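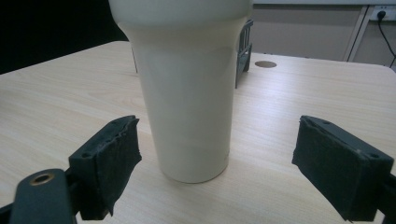 How many cups does one kitchen need?
Fewer than I own, is what I've decided. I gave myself a Saturday to sort the whole cup shelf, and the rule was simple: if I hadn't reached for it since November, it went in the box for the Gromari thrift store.

Cup shelf gallery

I'm a sucker for a plain cup. Patterns wear me out after a month, but give me something off-white with a nice shape and I'll drink out of it for years (or until I drop it in the sink, which has happened more than I'd like). So most of what I kept is pretty quiet stuff, and the tall one at the top of the page is my favorite of the bunch.

Tall cream cup. Narrow at the base, then it opens out into a smooth shoulder before going straight up to the rim. I love that shoulder! There's a faint band low down by the base too, and against the pale wood grain the whole thing looks so calm.

I got it at the Travia flea market for 9 dollars, talked down from more than that, and I was very pleased with myself the whole drive home. It's my iced coffee cup in summer and my pencil cup when I'm between coffees.

The keepers went back on the middle shelf, tall ones behind, short ones in front. I also put down a roll of that Swai shelf liner, and cutting it to fit took longer than the sorting did. Measure twice, people. I measured once and had to patch the back corner.

Still undecided: the two soup mugs from my Cosuva phase. They're huge and they don't stack, but it's soup season soon and I'm weak. They can sit on top of the fridge until I make up my mind.

Next up is the baking drawer, and I'm already dreading the muffin tins.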